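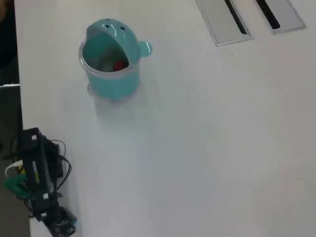

I joined the Ogilvie robotics club in September because the flyer promised pizza. The pizza ended that same night. The arm stayed, and so did I.

We call our project Grasetti, after a pasta place none of us can afford. The goal is to get small blocks into a teal tub with a face on it. My three-year-old niece does this without a grant. We have one, for 3,000 dollars, and most of it went to servos.

My job is the teaching side, so I sit there steering the gripper through pick after pick while the software takes notes. As of 9th February we had logged 3,323 picks, and I have dreams about foam. 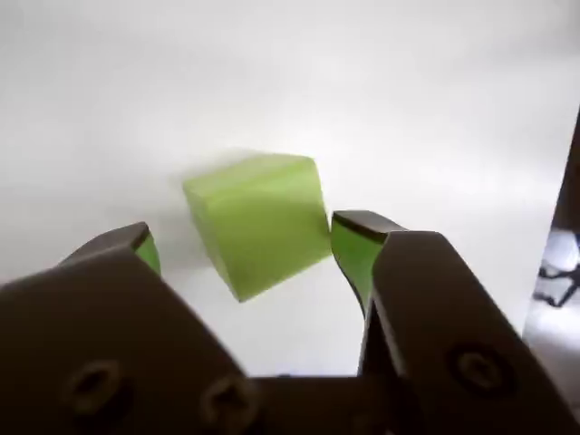

The club rule is 4,000 before we're allowed to train again, a number somebody wrote on the whiteboard last fall and which has since become law. The last round of training gave us a model that was very confident and went for the table every time. I had to write "table" in the fault log 102 times, and my handwriting is now its own fault.

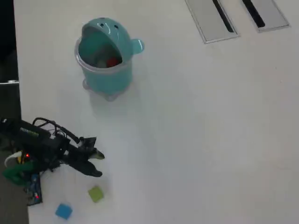 Flera commented under my last post that we should quit collecting so much and mix up where the blocks start, since an arm that only ever sees one corner only ever learns one corner. Fine. I hate how sensible that is. I've moved my starting spots around all week and the picks take twice as long.

The Grorberg meet is next month and our slot is right after lunch. I still have to zip-tie the cables.
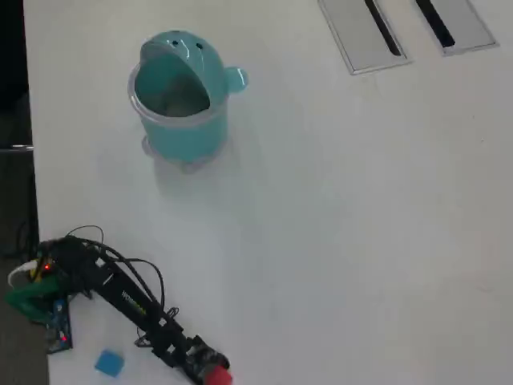 Red one in the gripper, blue one waiting its turn.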